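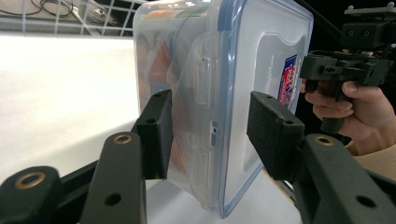
Page last changed: 2015-05-23

Section 8. Lidded Food Containers and Wire Baskets

8.1 Scope

This section applies to the clear plastic food containers and white wire baskets supplied to residents of Vaughan House and Astton House. It covers packing, closing, storage, cleaning and return. Glass dishes and metal tins are covered in Section 14.

Each shared kitchen receives its containers and baskets at the start of the housing year in June. Items remain the property of the residence. Residents may use containers of their own, provided that these are labeled in accordance with 8.4.

8.2 Before First Use

1. Remove any paper insert or loose packaging from the container.
2. Open the locking flaps one at a time. Do not pull the lid upward while a flap is still engaged.
3. Wash the lid and the base separately in warm water with dish soap.
4. Rinse and allow both parts to air dry with the lid off.
5. Check the rim of the lid. If it is split, twisted or loose in its groove, take the container to the kitchen office for replacement.

Note: Slight cloudiness in the plastic is normal and is not a reason for replacement. Cracks, melted spots and broken flaps are.

8.3 Packing the Container

Containers are intended for packaged snacks, dry goods, fruit and single portions kept in their own wrappers. Loose powders such as flour must be bagged first.

1. Place the base on a flat, dry surface. The small square table in each kitchen is reserved for this purpose during posted hours.
2. Put larger or heavier packages in first, lying flat.
3. Fill the remaining space with smaller packages. Turn labels outward where possible, so that the contents can be identified through the wall without opening the lid.
4. Keep all contents below the level of the rim. Wrappers caught between the lid and the base will prevent a proper seal.
5. Set the lid on evenly and press down at the corners.
6. Fold each flap down over the side wall until it engages.

Caution: Do not force a flap. If it will not engage, remove the lid, look for a wrapper or crumbs along the rim, and begin again at step 5. A flap that has been bent backward repeatedly will break at the hinge.

Caution: Containers must not be carried by the lid or by a single flap. Support the base with both hands.

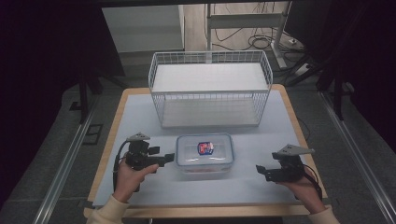
Wing-yan Yau
Kitchen Services Coordinator, Residence Operations

8.4 Labeling

Every container left in a shared area must show a room number and the date on which it was packed. Write both on removable tape and fix the tape to a side wall. Tape on the lid is not acceptable, as lids are often exchanged between containers during washing. Labels printed on packages inside the container do not replace the room label.

Unlabeled containers are moved to the Grollari shelf beside the kitchen office. They are held there for 14 days, after which the contents are discarded and the container is returned to general stock.

8.5 Using the Wire Basket

The open-topped basket is used to group containers on a shelf and to carry them between the pantry and the table.

1. Place the basket on the table before loading it. Do not load a basket while holding it.
2. Stand containers upright with their lids facing up. A container may be placed on its side only when it holds sealed packages and all flaps are closed.
3. Do not stack containers above the top edge of the basket.
4. Lift with one hand at each end. Keep fingers clear of the wires underneath.
5. Return the basket to the shelf with its long side facing out.

Note: Small items can slip through the wire sides. Keep individual packets in a container before placing them in the basket.

Caution: Do not slide a loaded basket across the tabletop. The wire marks the surface. Damage to tables should be reported on Form 74, available at the kitchen office.

8.6 Cleaning

Wash containers by hand after each change of contents. Pay attention to the groove around the lid and to the area beneath the flaps, where crumbs collect. Use a soft brush. Scouring pads and bleach are not permitted.

Baskets are wiped with a damp cloth and dried immediately. A basket with chipped coating or exposed metal should be taken out of use.

The residence does not permit these containers in microwave ovens, with or without the lid. Warm food must be left to cool before the lid is closed.

8.7 Replacement Parts

Replacement lids and baskets are ordered through Lamico by the kitchen office. Residents should not order parts directly. Bring the damaged piece to the office together with the matching base so that the size can be checked at the counter.

For questions concerning this section, call extension 800 during office hours. Requests for additional baskets must be submitted in writing and are subject to available shelf space.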